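Wheel covers: the parts shelf gets its floor back

Regular readers will know that the stores corner at Grillow has been due a tidy since April. It has now had one, and the wheel covers went first, as they take up the most room and complain the least.

A wheel cover tells you very little from the front. Turn it over and you get the part that does the work: a ring of plastic clips with a wire running around inside them. The wire keeps the tabs pushed outward against the wheel. Bend it and you own a large gray frisbee.
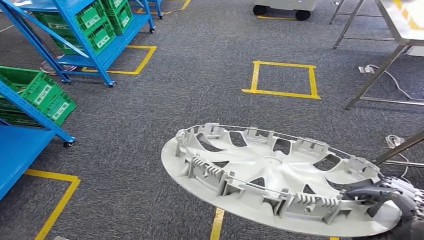

So the new rule is that covers are checked back side up before they go anywhere near a cart. Look for snapped tabs, then run a finger along the wire. Anything with 4 or more broken clips goes in the Sikder return bin — yes, even if the face is spotless.

The yellow tape on the carpet is also a rule, though some of us have been treating it as decoration. Carts park where the tape says. Coffee has no marked bay and should stop applying for one.
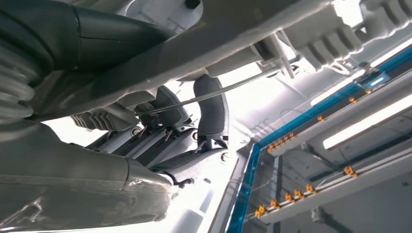
Arnemari has asked that covers be stacked no more than seven high, after the leaning business in April. The Fakus labels go on the inside, by the hub, where they can be peeled off without taking the finish along. Old labels can go in the trash, along with the list marked 1969, which is a shelf number and has been mistaken for a date quite often enough.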